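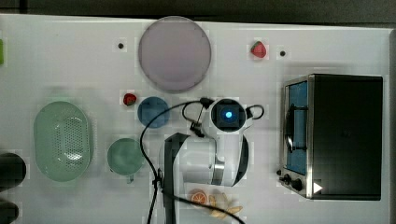 Dernière modification : dimanche, 15 h 07

J'ai passé une partie du mois d'avril à trier la vaisselle de la cuisine. Le placard de gauche fermait mal depuis l'hiver et j'avais pris l'habitude de pousser la porte avec le genou. Il fallait s'en occuper.

Le principe était simple : tout sortir, ne remettre que ce qui sert, et noter le reste sur une feuille. Pour les assiettes, j'en garde une grande ronde, mauve très pâle, avec le bord un peu plus foncé que le fond. Elle va avec tout et les fruits y sont jolis. Les fraises ressortent bien sur cette couleur, les rondelles d'orange aussi. Sur du blanc je trouve que ça fait cantine.

Pour les bols, j'ai hésité plus longtemps. Le petit bleu foncé est trop petit pour une soupe, mais c'est la bonne taille pour du fromage blanc ou une poignée de noix. Il reste. La tasse vert clair reste aussi, avec sa petite anse où je ne passe qu'un doigt. J'y bois le café du matin, jamais le thé. Je l'avais prise chez Drullby en même temps que des verres, et les verres sont tous cassés depuis.

La passoire ovale vert pâle m'a posé un problème de rangement. Elle ne s'empile avec rien. Les passoires rondes s'emboîtent dans les saladiers, une ovale prend la place de deux. J'ai essayé de la suspendre au crochet de l'évier, elle tombait. Pour l'instant elle est debout contre la paroi du placard, derrière la planche à découper, et ça tient. Pour rincer des fraises elle est très bien – on peut les étaler au lieu de les entasser.

Le mini-four, lui, ne rentre dans aucun placard. Noir et métal, porte vitrée, deux boutons. Il prend de la place sur un plan de travail, mais je n'allume presque plus le grand four. Dedans je fais les tartines, les gratins pour une personne et les bananes rôties : 15 minutes, un peu de jus d'orange, rien d'autre. J'ai lu plusieurs avis sur les modèles Gruline avant de renoncer à en changer. Le mien chauffe plus fort au fond, il suffit de tourner le plat à mi-cuisson.

Ce qui est parti : des couvercles sans boîte, un presse-purée tordu, deux saladiers ébréchés et une pile de soucoupes Ersoy dont les tasses ont disparu depuis longtemps. Le carton est allé à la ressourcerie, sauf les saladiers.

J'ai aussi mesuré le placard, parce que je pensais acheter une étagère intermédiaire. Il fait 80 cm de large. Celle que vend Anora est un peu trop longue et je n'ai pas envie de scier. J'attends de voir si je m'en passe.

La porte ferme. Il reste le tiroir du bas, celui des torchons et des sacs, que je n'ai pas ouvert en entier depuis un moment – ce sera pour un autre dimanche, avec la fenêtre ouverte et la radio.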